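Cubby shelf and basket check – play shop corner
Birnthorpe site, April 2019

I went over the white cubby unit and the red basket before we moved on to the bigger furniture. I've kept the same headings as the Renport list so the two can sit side by side, and my comments are under each one. OK means OK, "Watch" means I'd like it looked at again, "Fix" means please fix it.

White cubbies, red basket, parquet-look floor:

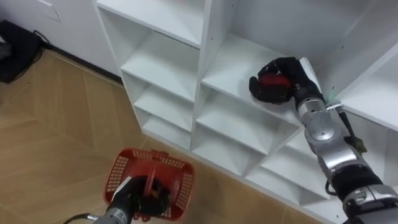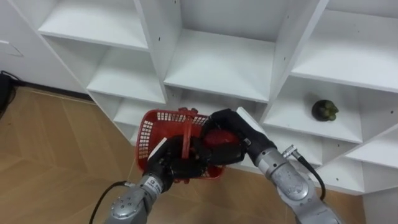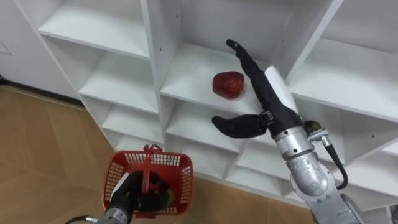 1. Shelf unit – does it stand steady?
OK. I pushed it from the front at the top, then from each end, and got a tiny bit of give but no rocking. It's fixed to the wall with two brackets and I could get a fingernail behind the left one, so I tightened that while I was there. Same bracket as the Flunholm unit, if anyone is ordering spares.

2. Shelf edges and dividers
OK, mostly. I ran my hand along every front edge (slowly, I've learned!) and found one rough spot on the bottom row. A minute with fine sandpaper sorted it. The panels are thin, so I'd still rather people didn't lean on them to get up off the floor. I do it too.

3. Peg holes in the dividers
Watch. There are small dark peg holes along the uprights and they collect fluff like you wouldn't believe. No loose pegs that I could find. Could whoever does the September check take a flashlight to them? The ones low down are hard to see without lying on your stomach.

4. Load
OK. The sheet that came with the unit says 50 pounds for the whole thing, and play food is never going to trouble that. Books would. Please don't let the books migrate over from the reading end again.

5. Basket – handle
OK. It's the single arched handle over the middle, and I checked both ends where it joins the rim. No white stress lines in the plastic, no wobble. I filled the basket with tins from the pantry shelf, carried it the length of the room and back, and it didn't creak once.

6. Basket – sides and rim
Watch. Those little rectangular openings are great for hosing down and a pain for catching sleeves. Nothing snapped, but one slot near a corner has a burr on the inside. I took it down with a nail file and will look again.

7. Apple
OK. Red, shiny, no splits, no flaking. It goes on a middle shelf, a little back from the edge so it doesn't roll off when somebody bumps the unit. I wiped it with the usual soap mix.

8. Floor in front of the unit
OK, but Fix the mat. The boards themselves are fine, no raised seams, and I shuffled across in socks to be sure. The mat by the door curls at one corner – it's a trip waiting to happen. New grip tape, please. The Crăciun tape held up best last time, and we have half a roll in drawer 106.

9. Reach
OK. Top row is a stretch for the little ones, so nothing they'd want should live up there.

Still open: mat corner, peg holes, basket burr.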